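Section 4: Setting up a teardown job

Read this before you let the Mornance cell near a customer's computer. The arm is good at short, repeatable moves inside an open case. It is not yet a replacement for the person at the bench, and the steps below assume one is present.

1. Lay the tower on its side on the slatted table, open side up.
2. Unplug the mains lead and hold the power button in for a few seconds.
3. Take the side panel off by hand. The arm cannot manage case screws or thumb catches reliably.
4. Tuck loose cables away from the parts you want removed.
5. Set the fixture plate beside the case and run Locate from the Distent menu.

CAUTION: Keep hands outside the rails while Locate is running.

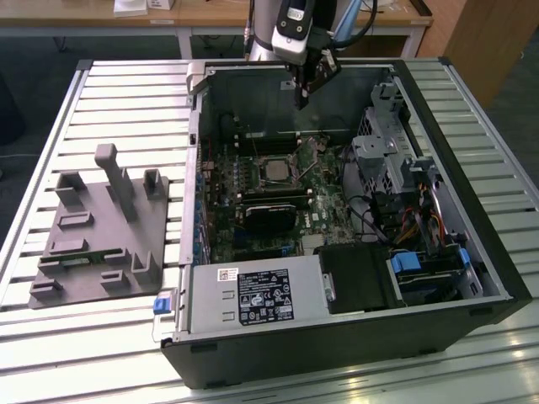 Memory modules are the best place to start. In our trials on Friday, October 29, 2021, the arm was given 226 modules to pull and got 159 out without help. Most of the rest were held by a latch that hadn't opened fully – check both ends first.

6. Choose Memory, then Start.
7. If the gripper stalls, press Hold. Free the part by hand, then press Resume.

Note: Cable plugs are still a job for people. The arm can grip a plug but can't feel for the clip, and a hard pull will damage the board. Plug removal stays greyed out in the menu until the December update.

Error 43 means the case has shifted. Square it up and go back to step 5.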